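Care of the Two-Arm Cell at Hovley

October 2024

The cell at Hovley has been in my charge since February, and several readers have requested an account of its upkeep. Every session begins at the gripper. The two screws on the finger bracket are checked with a hand driver, and the cable is inspected for wear where it bends. A loose bracket shifts the fingertips, and thin packaging such as a grape clamshell will reveal the error at once. 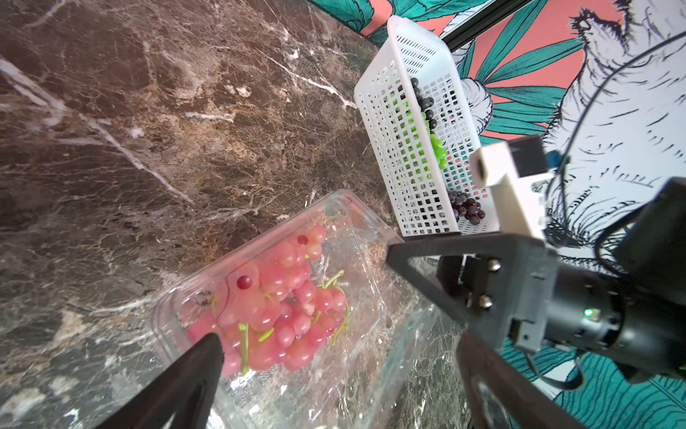
Shoaib Swati wrote to ask whether thread locker would make the daily check unnecessary. I use a small amount, but the check remains on the sheet.

The bases are examined next. Both arms share one front rail, and a clamp that has slipped on either side will disturb the alignment of the pair. I return the arms to their home position, compare the joint readings with the stored values, and repeat the test after 60 cycles.

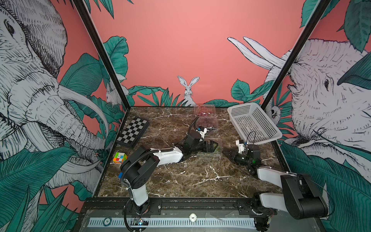 Both arms on the front rail, with a clear container under the left gripper.

The wrist cameras are calibrated last. The lens is wiped with a dry cloth – never with solvent – and a fresh set of views is recorded with the fingers apart. Light-colored, perforated items are useful for judging focus.

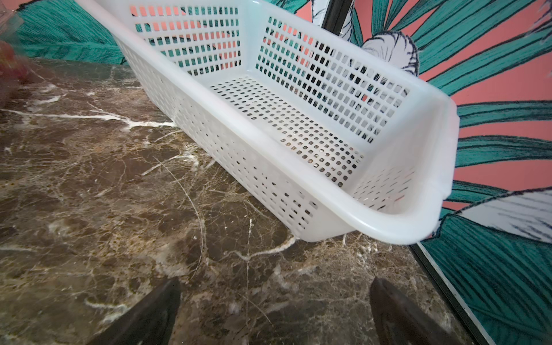 Should the new views differ from the stored set, I reseat the camera mount and begin the calibration again. The results are entered in the log, together with the initials of the person on duty. Nermina Popescu keeps the spare fingers and cables in drawer 5.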